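# Zeitstempel, Masken und ein zu enges Kollisionsmodell

Mit der Juli-Fassung unserer Steuerungssoftware ist der Umbau der Wahrnehmungskette abgeschlossen, über den an dieser Stelle bereits berichtet wurde. Die Ablaufplanung trägt intern weiterhin den Namen Moverden, die Segmentierung läuft unter Pitavetti. Beide Komponenten wurden bislang getrennt versioniert. Künftig werden sie gemeinsam freigegeben, da ein großer Teil der gemeldeten Fehler an ihrer Schnittstelle entstand.

Die wesentliche Änderung betrifft die Herkunft der Zeitstempel. Bisher wurde jedes Kamerabild beim Eintreffen im Planungsrechner gestempelt. Zwischen Belichtung und Eintreffen lagen im ungünstigen Fall 13 Millisekunden, und bei schneller Handbewegung genügte dieser Versatz, um eine Stoffkante merklich neben ihrer tatsächlichen Lage einzutragen. Der Stempel wird nunmehr im Treiber gesetzt und unverändert durch alle Stufen weitergereicht.

Offen bleibt die Segmentierung bei nah beieinanderliegenden Farbtönen. Geht ein roter Plüschstoff in eine orangefarbene, leicht glänzende Fläche über, so zieht Pitavetti die Grenze je nach Lichteinfall an unterschiedlichen Stellen. Spiegelungen auf der Unterlage verschieben zusätzlich den Weißabgleich. Für die Auswahl des Greifpunkts ist dies erheblich, denn der Planer bewertet ausschließlich Kanten, die in der Maske enthalten sind.
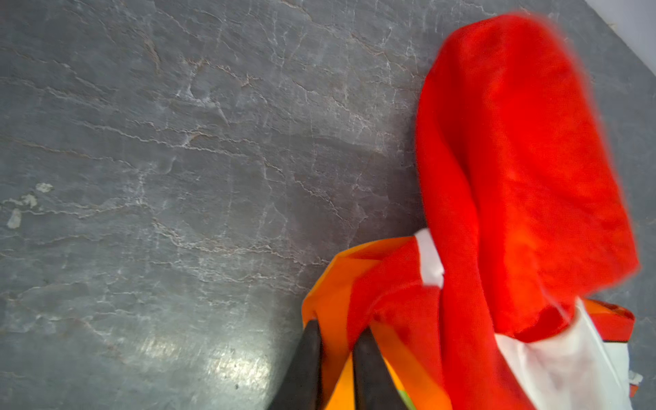 Müsste man die Farbe an dieser Stelle nicht ganz aufgeben und allein mit der Tiefe arbeiten, wurde in den Kommentaren zum vorigen Beitrag gefragt; bei dünnem Material sei auf den Farbkanal ohnehin kein Verlass.

Der Einwand ist berechtigt, führt jedoch nicht zu einer einfachen Lösung. Liegt der Stoff flach auf, verschwindet seine Kante im Rauschen der Tiefenmessung. Wir gewichten beide Kanäle daher lokal, abhängig von der gemessenen Höhe über der Unterlage. Die Gewichte stehen in der Konfigurationsdatei unter `mask.fusion` und können je Zelle überschrieben werden. Von einer Anpassung ohne vorherigen Vergleichslauf wird abgeraten.

## Bedruckte Textilien

Ein verwandtes Problem stellen Aufdrucke dar. Regenbogenstreifen, Schriftzüge und Figuren erzeugen innerhalb der Stofffläche Kontraste, die stärker ausfallen als der Kontrast am Saum. Die frühere Fassung schlug in solchen Fällen Greifpunkte mitten im Muster vor. Der neue Filter verlangt, dass eine Kantenhypothese über mehrere Bilder hinweg mit der geschätzten Außenkontur verträglich bleibt.

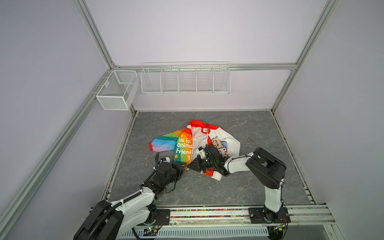

Verworfene Hypothesen werden mit Begründung protokolliert, bis zu einer Obergrenze von 2000 Einträgen je Lauf. Das Format entspricht dem bisherigen, lediglich das Feld `reject_reason` ist hinzugekommen. Bestehende Auswerteskripte aus dem Projekt Değirmenci lesen die Dateien ohne Änderung. Für die Skripte der Wallmont-Reihe ist die Anpassung in Arbeit.

## Koordination der beiden Arme

Moverden plant mit 10 Hertz und übergibt jeweils einen kurzen Bahnabschnitt an die Gelenkregelung. Jeder Arm erhält ein Reservierungsvolumen, das der andere nicht betreten darf.
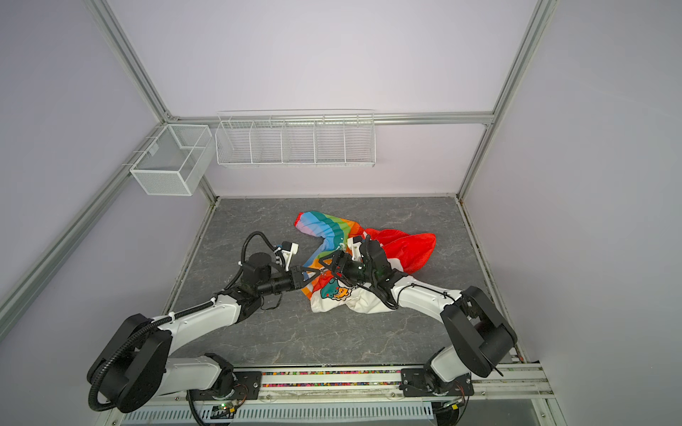 Die Reservierungsvolumen waren in der Vorversion als einfache Quader angelegt und fielen für die Arbeit an einem gemeinsam gehaltenen Werkstück zu groß aus. Stehen sich die Greifer wie hier nahe der Stoffmitte gegenüber, überschneiden sich die Quader, und der Planer meldet einen Konflikt, obwohl die Stellung zulässig ist. An ihre Stelle treten Kapseln entlang der Glieder. Zu eng gefasst ist derzeit noch die Hülle am linken Unterarm: Die Leitung, die vom Kameramodul auf dem Handgelenk im Bogen nach unten führt, ist im Modell nicht enthalten. Bis zur Korrektur gilt für diesen Arm ein pauschaler Zuschlag in der Datei `arm_left.yaml`.

Zwei Punkte sind für die nächste Fassung vorgesehen: das ergänzte Leitungsmodell und ein Wiedergabemodus, der Masken und Reservierungen auf derselben Zeitachse darstellt. Rückmeldungen zur Gewichtung der Kanäle nehmen wir weiterhin über die Kommentarfunktion entgegen, nach Möglichkeit unter Angabe der verwendeten Konfiguration.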